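Category: About Us / How We Work

Brerner started in February with two desks, a borrowed kettle and a contract to test keyboards for people who resell used office equipment. Back then testing meant pressing every key and writing down the ones that sulked. We were good at it. We were also getting sore wrists, and conversation in the test room had dropped to grunts.

So we bought arms. We now have seven of them, and they press keys all day without once asking whose turn it is to pick the radio station.
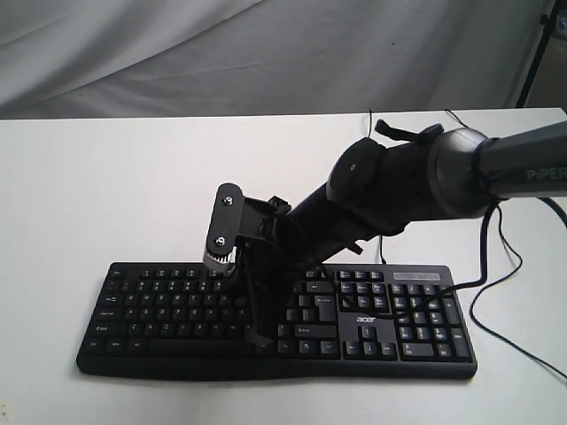 On the test bench: a PiPER arm over an Acer keyboard.

People who visit usually want to know who got fired. It's a fair question and we'd ask it too. The answer is that we were 24 people before the arms and we are 24 people now, though hardly anyone has the same job. Kartini Purba used to test keyboards. Now she decides how an arm should test them, a promotion that mostly means she gets blamed in more interesting ways. She keeps a notebook of everything an arm has done that she did not ask for. It is on its second volume.

Anisa Ngau runs training. Everyone who joins us, including the bookkeeper, spends two weeks in the test room learning to set up a run, stop a run and explain to a customer why the run was stopped. The bookkeeper turned out to be very fast on the stop button - we have tried not to read anything into this. 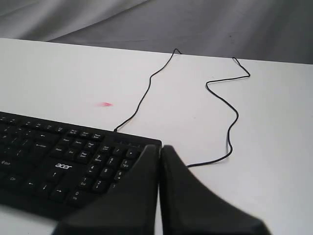

Not everything got easier. The old job was dull, but you could do it while thinking about dinner. The new one needs your whole head, and people go home tired in a different place. We shortened the shifts after the first couple of months, which we should have done in the first week. We also brought back the shared lunch, as it had quietly vanished when everyone started eating next to their screens to keep an eye on things. The things were fine.

Our biggest customer is Parnetti, who send us keyboards by the pallet. The record for a single delivery is 259, and it arrived on the morning our elevator didn't. No arm offered to help with the stairs.
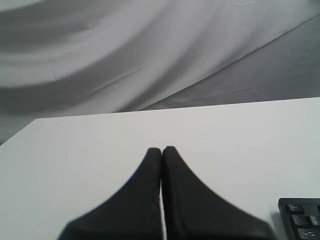

We still do the last check by hand. Somebody sits down with the keyboard and types a few lines, and if it feels wrong it goes back, whatever the log says. The lines are up to the typist. Kartini favors complaints about the parking. Anisa has been working on what may be a novel, some 7 pages so far, all of it deleted at the end of each test.

If you'd like to work here, write and tell us about a boring job you've had and what you would have changed about it. Experience with robots is welcome. Experience with pallets is more welcome.

Contact: Brerner, Front Office | Page last updated December 2018 | © Brerner. All rights reserved. | Back to top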